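Unit 4 handout: Why We Eat What Is in Front of Us

Read before class. Bring a pen, and bring the snack diary, even if it is embarrassing. Especially then.

This unit is about snacking as a matter of geography. The last unit dealt with hunger, which explains lunch fairly well and explains the second cookie hardly at all. For the second cookie we need distance, packaging, and the company of other people who are also pretending not to want it.
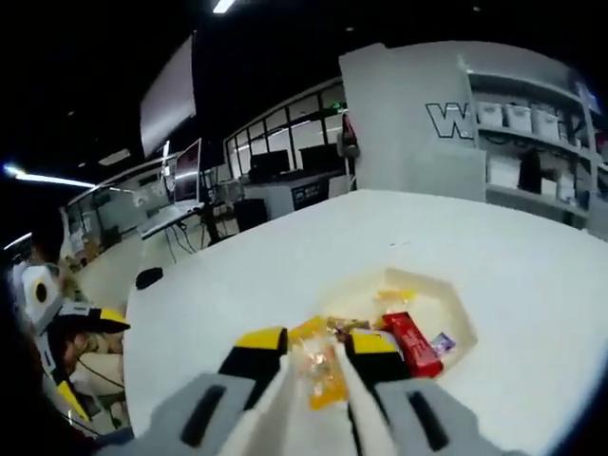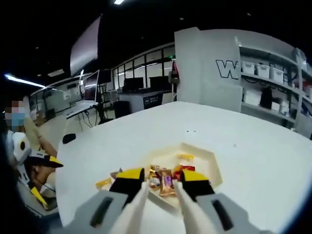
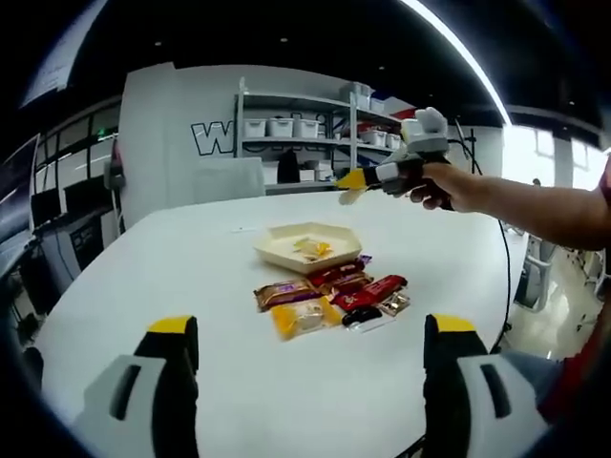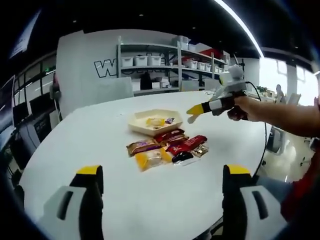 *Fig. 4.1. Wrapped snacks and a six-sided tray on a white table.*

## 4.1 Distance

The main idea is dull and very sturdy. People eat more of what they can reach without standing up. Move the same candy across the room and they eat less of it, while reporting that they hardly think about candy at all.

We will call the trouble of getting a snack its **reach cost**. It includes:

- the walk
- the lid, drawer, or cupboard door
- the wrapper
- being seen

The last one is the most expensive in an office and free at home after 10 p.m.

Note that reach cost is about trouble as it feels to the eater. A closed drawer costs almost nothing in effort. It still works, partly for the reason that you have to decide to open it, and a decision leaves a small mark on the memory. Nobody remembers deciding to eat from an open bowl.

## 4.2 The Dultinwood lunchroom

Our main case for the term is the Dultinwood lunchroom, which served one building and kept unusually fussy records. The snack counter sat next to the coffee for years. In its last month there, it went through 919 single-wrapped items. Then the building was repainted, the counter was moved to the far wall to get it out of the painters' way, and no one got around to moving it back.

The next month's count was lower. Before you write "distance works" in the margin and close the packet, consider what else changed:

1. The room smelled of paint.
2. The move happened in June, when people take time off.
3. The coffee machine was swapped for a worse one, so fewer people came in for coffee.
4. The person who had filled the counter by habit now had to walk too, and filled it less.

Number 4 is my favorite and the one students miss. The supplier has a reach cost as well. A snack that was never put out can't be eaten, and the records can't tell us whether people wanted less or were offered less.

We will spend most of class on how you might pull these apart. If your answer is "run it again with a control room," you are right, and you may now explain who is paying for the second room.

## 4.3 Wrappers

A wrapper does three jobs for the eater, none of them printed on the label.

**It slows you down.** The pause is short, but it is a pause, and a loose handful has none.

**It keeps score.** Empty wrappers are evidence. People who can see their own pile tend to slow down. People who tuck wrappers into a pocket as they go are practicing a form of accounting that has brought down larger enterprises.

**It sets the portion.** Most of us treat one package as one helping, whatever its size. Half a bar is an unfinished job. This is sometimes called unit thinking, and it is why the term "fun size" has done so much work for the candy trade with so little fun to show for it.

The jobs can pull against each other. Smaller packages mean more pauses and a bigger pile, but also the feeling that one more hardly counts. Which effect wins depends on the setting, and the readings disagree. Do not try to make them agree in your essay. I can tell.

## 4.4 Variety

Given one kind of candy, people get bored. Given several, they take a tour. Boredom with a taste is fairly specific to that taste, so a change of flavor gets you going again when your stomach has already filed its report.

Oddly, a change of color will do some of the same work, even when everything tastes alike. It makes a mixed assortment feel like more choices, and people take more from it to be thorough.

The Prurnden reading covers this with a buffet table. It is long. The middle section on serving spoons can be skipped by anyone who does not love spoons.

## 4.5 The shared plate

Eating with others mostly raises how much we eat, with two exceptions worth knowing.

The first is strangers. Around people we want to impress, we eat like birds and then stop somewhere on the way home.

The second is the last piece. Groups will clear a plate with real energy and then leave one item sitting there for the rest of the afternoon. In some groups it gets cut in half, then in half again, and a crumb remains as a monument to good manners. The Cáceres field notes (in your packet) describe a table where the final pastry was offered round so many times that the waiter took it away.

Keep this in mind when you read any study that measures "amount left." A leftover may tell you about politeness and nothing about appetite.

## 4.6 Your diary

You have 2 more weeks of entries to make. From the first batch, some notes:

- "A few" is not a number. Write the number.
- Record where the food was before it was in your hand. This is the whole point of the exercise.
- Samples count. Broken ones count. Food eaten off someone else's plate counts.
- If you logged no snacks at all, I admire you and would like to see the receipts.

Use the Presta form, not your own spreadsheet, however handsome. The form has 47 lines per sheet, and if you fill a sheet in one day, take a second sheet and carry on without shame.

## For class

Come ready to talk about these. Written answers aren't collected.

- Pick one snack from your diary and list every part of its reach cost. Which part would be cheapest to raise?
- Would moving the Dultinwood counter back to the coffee settle anything?
- Think of a place where you eat something you don't much like. Why is it there?

Reading: packet, up to page 77. The page after that is a lasagna recipe that got into the copier with everything else. It needs more salt.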